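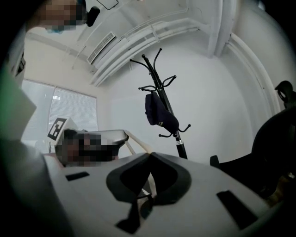
Budgeting for hand-held grippers: what am I forgetting?

inthorpe_bench

Hello all! We run a small robotics workshop in Inthorpe and we've finally got the go-ahead to buy our own hand-held grippers for recording demonstrations. I'm thrilled, but I have to hand in a budget by the end of March and I've never priced this sort of kit before. Groltar quoted us £400 per gripper, bare, with no camera and no mount. The arm is already paid for, so this is only the recording side. The total I can spend is £1,000. Is a pair realistic, or should I start with one and keep the rest back? Also very happy to hear what you wish you'd put on the list the first time.

slowservo

Lovely problem to have! I'd start with one, and I say that as someone who bought a pair straight away. A pair at that price leaves you £200 for cameras, mounts, cables, storage and spares, and that goes very quickly. With one gripper you can find out what your hands and your software like before you commit, and single-handed tasks will keep you busy for ages (we did nothing but cups and pegs for months and loved it).

Things I left off my first list: spare finger pads, a second memory card, long cables, and proper rigid blocks for the markers. We printed ours on ordinary paper and stuck them to card, which curled at the corners and ruined a whole afternoon of tracking. Matt finish if you can get it. Ask Groltar about pads before you order, too. Ours came from Irar in packs of 26 and the postage cost more than I'd have guessed.

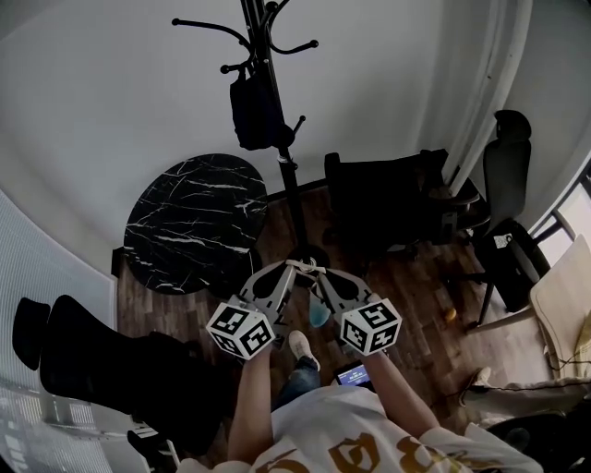

Can I buy the second gripper later and still use the two as a pair?

Buy the same model and give it its own marker numbers, and the pair should work together once you've calibrated both. Get the price of the second one in writing now, with a date it's good until.

landry_loft

just get two, you will want two

peg_in_hole

Mostly with slowservo, but put people's time in the budget as well! Our first batch of recordings took almost 13 hours, and a fair bit of that was charging things, redoing calibration and looking for the card reader. If anyone's being paid by the hour, that matters more than the price of a mount.

Do check the weight before you order. Ask Groltar for the figure with the camera and markers fitted, then make up something of the same weight and carry it about for a morning. We changed our minds about a model that way and saved ourselves a return.

One small thing for the form: put cables and cards on a line of their own. Ours were lumped in with the gripper and we had to ask again when we needed more.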